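Ticket 1322: Catch-up episodes of "Calado" missing or out of order
Product: Citidia TV app and web player
Opened by: Torunn Westerberg
Assigned to: Ottar Viklund
Priority: Normal
Status: Resolved
Opened: Mar 3, 2022

Description

I watch the evening serial Calado on catch-up. Episode 9 does not show in the episode list on my TV. The list goes from 8 straight to 10. When I let episode 8 play to the end, the player starts 10 by itself. On my laptop the missing one is there, but it is at the bottom of the page under "Extras" and has no subtitles.

I have signed out and back in on the TV. I have also removed the app and installed it again. No change.

Subscription is the standard plan, paid up. Subtitles are set to English.

Comment from Ottar Viklund

Thank you for the report. Could you send the following:

- App version (Settings, then About)
- Whether other serials on the same channel list correctly
- Whether the episode shows up if you search for it by title

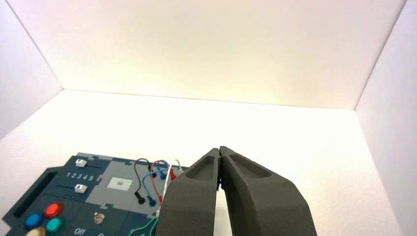 Please also tell us whether you use one profile or more than one. Parental settings on a profile can hide single episodes if the age rating on that episode is different from the rest of the season.

Comment from Torunn Westerberg

App version is 6.1. Wivik, which is on the same channel before Calado, lists fine. Search by title brings up the episode page, but the Play button is gray and I can't select it. There are two profiles on the account. Both show the same thing. Neither has an age limit on it.

Comment from Ottar Viklund

Profile settings ruled out. I can reproduce this on a test account with the TV app. On the web player I see the episode under Extras, same as you do. Passing to the schedule data group.

Internal note, now public: Njål Dahlgren

Checked the listing feed from the channel. The episode went out as a long special the night of the wedding story, and the channel sent it to us with the type "special" where the rest of the season has "episode". The season number field was left blank. The TV app leaves out anything without a season number. The web player puts it in Extras.

Changed the type and filled in the season number by hand. Asked for a refresh of the catalog. 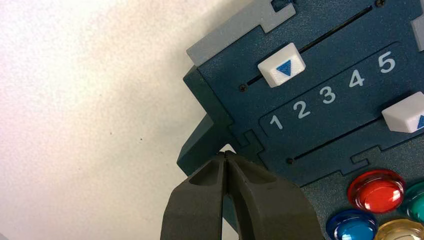
The refresh finished with no errors. The episode now shows in the right place on the web player. The TV app still has the old list. It keeps a saved copy of the season page and does not ask for a new one until the app is fully closed.

Subtitles are a separate problem. The subtitle file is on our side, but it is tied to the old item number from the special. Ticket passed to Tekle Tekleab for that part.

Comment from Tekle Tekleab

Subtitle file linked to the new item number. The timing was off after the second ad break, with lines coming up 1000 milliseconds late. The channel's subtitle supplier, Zavel, had cut the file to match the broadcast version, and the catch-up version has a shorter bumper. Shifted the second half of the file and watched it through to the end credits. Lines match the speech now.

Comment from Ottar Viklund

Torunn, both fixes are live. To get the new list on your TV:

1. Leave the app with the Home button.
2. Open the TV's own app menu, pick Citidia and choose Force Close.
3. Open the app again and go to the Calado season page. Wait for the list to load before you scroll.
4. Start the episode and check that the subtitle menu offers English.

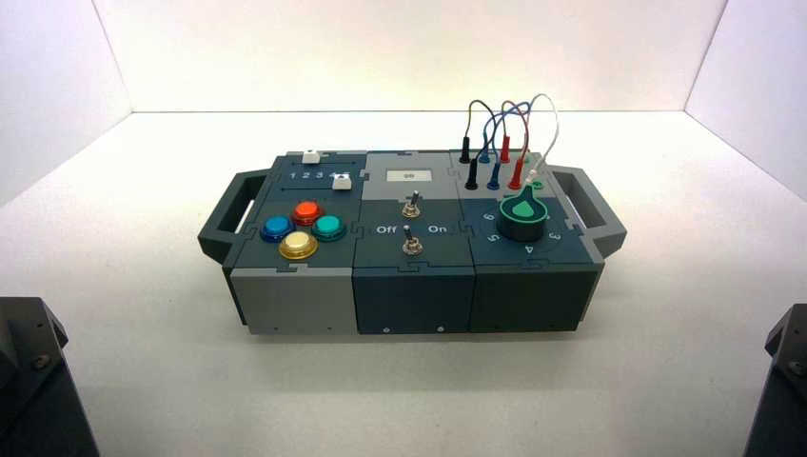
5. If the list is still wrong, turn the TV off at the wall, turn it back on and repeat step 3.

Comment from Torunn Westerberg

Steps 1 to 4 worked, I did not need step 5. The episode is in the list and plays with subtitles. When 8 ends it goes on to the right one.

One small thing. The episode summary still says "Special" at the start. It doesn't bother me but you may want to know.

Comment from Ottar Viklund

Thanks. The summary text comes from the channel and we can't edit it here. I have written to Ottar Solberg, our contact for their listings, and asked for a corrected text. He replied that the season finale in April is also planned as a long special, so the feed will be checked by hand before that one goes up.

Closing this ticket. Reply within six days to reopen it.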